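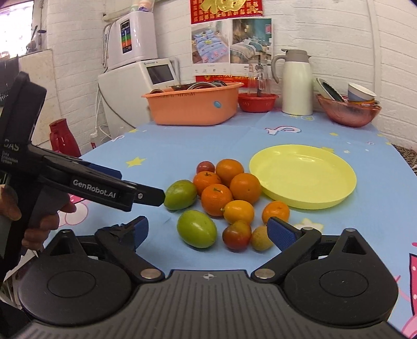
How long does a bowl of small citrus last if you leave it out on the table?

Nine days in my apartment, if you pull the bad ones as soon as you spot them. Left alone, the same kind of fruit got me to day six before I wouldn't have served it to a guest.

That's the short version of my project for Intro to Household Science. The long version involves two grocery runs, one very patient roommate (thank you, Juniper) and a kitchen scale that I dropped in week two.

Why fruit

My grandmother always went through the fruit on Monday morning. She'd tip everything onto a cloth, look each piece over, and put back only what passed. I never did this. I just kept piling new clementines on old clementines and then acting shocked when the bottom of the bowl was fuzzy. So when Ms. Kershaw told us to pick a chore and find out if it does anything, I had mine before she finished the sentence!

What I did

I bought small orange citrus, a few green oval fruits from the market and some little dark red ones, mostly so the bowl would look nice. Then I split them into two groups that were as alike as I could make them. Group A went on a plate and got sorted every morning at 8. Group B went on a matching plate and nobody was allowed to touch it, which was harder on Juniper than on me.

For the sorting I spread everything out on a table with a cloth on it. I'd really recommend the cloth (mine's from the Liltero clearance shelf). Fruit doesn't roll as far, and you notice sticky spots right away. I checked three things each time: is the skin tight, is there a soft patch when I press with my thumb, and what does the stem end smell like. The smell turned out to be the best clue. Twice I caught one that looked perfect and smelled like wine.

I ran the whole thing twice, with the kitchen at 70 degrees or so both times. My lab partner Malsha Bhattacharjee did the second run's smell test without knowing which plate was which, because by then I had opinions.

What I got

Group A, the sorted plate, started the first run at 1,000 grams. On day six I still had 890 grams I'd call good, so 89 percent. Group B started the same and was under half by then, and most of the loss was pieces touching one moldy one. The second run went the same direction but the gap was smaller. I think that's the fruit and not me, it just came in firmer.

The green ones were a surprise. They hardly changed on either plate, and I ended up leaving them out of the totals, along with the red ones, which Juniper ate on day three. (She says I never told her. I told her.)

Things I'd do differently

Weigh on a scale that works. The Baudry one I borrowed after the accident reads a little heavy, so the second run isn't as clean as I'd like, and I only trust it for comparing one plate to the other.

I'd also keep the fruit in a single layer for both groups. Mine started that way, but Group B slid together whenever somebody bumped the table, and touching is half the problem. Malsha thinks a wider plate would do as much good as the sorting, and she may be right. I'd want a third plate to test that, spaced out and never sorted.

And I'd write down the smell notes in the same words every time. My log has "fine," "ok," "okay-ish" and "hmm," and I could not tell you now how "hmm" is different from "okay-ish."

Time and cost

Sorting took me 90 seconds on a normal morning, longer on the first day when I was being fussy. The fruit for both runs was the only real cost, and we ate nearly all of the good pieces. My log sheets and the weights for each day are stapled to the back. Day four of run two is missing, I overslept.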